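Noveck Opens Its First Public Kitchen for Preserving Fruit and Vegetables in Jirkance

JIRKANCE, December – The food company Noveck is opening a public kitchen in the old market building in Jirkance. People from the town and the villages near it can come there to make jam, pickles, syrup and dried fruit from their own harvest. The kitchen has the name Tremano and will open its doors on Sunday at 10 a.m.

Many families in the Jirkance area have fruit trees but no place to work with a large harvest. Home kitchens are small, the right pots are expensive, and in a good year the plums and pears come all in the same two weeks. Last autumn Noveck asked households in the area what they do with the fruit they cannot eat. Nearly 2000 households answered. The most common answer was that the fruit stays under the tree.

"My grandmother filled the whole cellar every year, and she did it on a stove with two burners," said Tekle Araya, founder of Noveck and head of the Tremano project. "Today we have better stoves, but we don't have the time, and many of us did not learn how to do it. I wanted a place where you can arrive with a full basket in the morning and go home with full jars in the evening."

The kitchen has 20 work places. Each work place can be reserved for half a day or for a full day, by telephone or at the door. Pots, strainers, scales and drying racks are included in the price. Visitors bring their own fruit and vegetables. Jars can be brought from home or bought at the counter, where Noveck keeps a stock of 1000 jars in three sizes. Sugar, salt and vinegar are also sold there, in small and large bags.

A member of the staff is always present to help with the recipes and to check that the jars are closed well. Persons under 16 are welcome together with an adult. The building has a ramp at the north entrance, and deliveries by car are possible from the yard behind the market until noon.

From January the kitchen will also offer evening courses. The first course is about citrus fruit, which is at its best in the winter months – marmalade, salted lemons and candied peel. The second course is about cabbage and other winter vegetables. A course about berries is planned for early summer. Every course has two evenings, one for preparing and cooking and one for tasting and talking about the results. The course fee includes all ingredients.

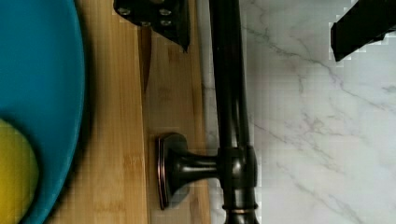 The recipes for the courses come from the Araya family notebook and from people in Jirkance who sent their own. Noveck received more than it could use for the first season, and it will print a selection in a small book. The first printing is 1000 copies. The book will be sold at the kitchen counter and at the Saturday market, and the public library will receive copies free of charge.

"Some of the recipes have no amounts at all, only 'sugar until it is enough'," said Araya. "We had to cook these a few times before we could write them down. I think we kept the taste."

The opening day is free for all visitors. There will be warm apple syrup, bread with several kinds of jam, and short tours of the kitchen every hour until 4 p.m. Reservations for work places can be made from the same day.

About Noveck
Noveck is a family company from Jirkance. It makes preserved fruit and vegetables for shops and restaurants in the region – mostly plum jam, pickled peppers and pear syrup. Tremano is its first kitchen open to the public.

Press contact
Tekle Araya, Noveck, Old Market Building, Jirkance. Journalists who wish to visit the kitchen before the opening are asked to contact the office in advance.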